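What Is a Side Quest?

Every big adventure game has a main story. In Kellent, you have to find the lost king of Idmont. But you can wander off and help other people too, and those little jobs are called side quests!

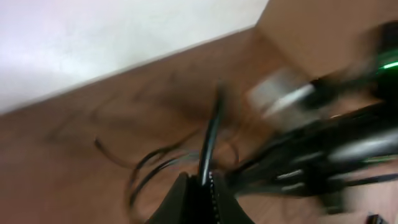 Some are tiny, like carrying a letter to Ağca the ferryman. Others take you deep into the Zelum caves, where 8 ghosts guard a silver horn. You get coins, new gear and some really great stories! 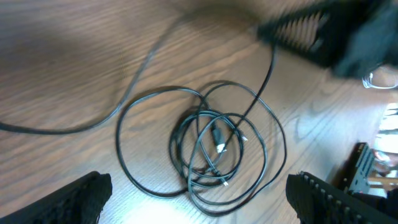
Quests can join up, too. Help the baker and she might send you to the miller, who sends you right back to the baker! Game makers have to keep all those paths from ending up like the looped black cables on the brown table. Pick one path and go exploring!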